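Packing a snack gift box: project report
Hawi Tamiru and Sumeya Assefa

1. Aim

Our group chose gift packing for the practical unit. We wanted to find out how to fill one box with mixed snacks so that the lid closes flat and the person opening it can see a bit of everything. The budget for the whole class was 3,856 and our share of it had to cover the box, the snacks and the ribbon.

2. Materials

We bought the box from Notska, a stationery shop near the college. It is rectangular and pink on the inside. The snacks came loose from the Tufa market in November — most are single portions in sealed packets, which are easier to arrange than large bags. We spent 726 in total. The table was covered with a floral cloth to keep the box clean underneath.

3. Method

We sorted the snacks by shape before packing. Flat packets went in one pile, puffy ones in another and small wrappers in a third. 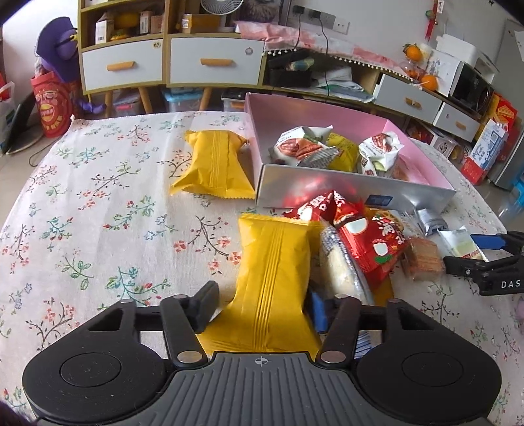
We then agreed on an order. Packets that can stand up go against the walls, because they hold each other in place. Wafers and anything else that breaks go in near the end, on top. Small wrappers fill the gaps last.

Sumeya packed first and Hawi made notes, then we emptied the box and swapped. Each trial was timed from the first packet to the closed lid. We did 9 trials over two afternoons. The fastest took 33 seconds, but that one was untidy and we did not count it as a good result.

4. Results

Standing the packets up worked better than laying them flat. More of them fitted in and the printed sides could be read from above. The puffy packets were the main problem. They are full of air and push their neighbours up, so the lid lifted at one corner in four of the trials. Putting them in the middle helped.
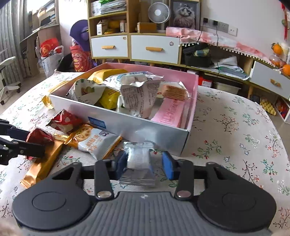
Photo: Vivska Student Projects

Colour was harder to judge. Hawi liked the yellow packets spread out and Sumeya preferred them together at the back. We asked two classmates and they disagreed as well, so we have left this out of the scoring.

5. What we would change

We would buy a slightly deeper box and fewer puffy snacks. We would also weigh the box before and after, as the postage part of the unit needs a weight and we had to go back and do it later.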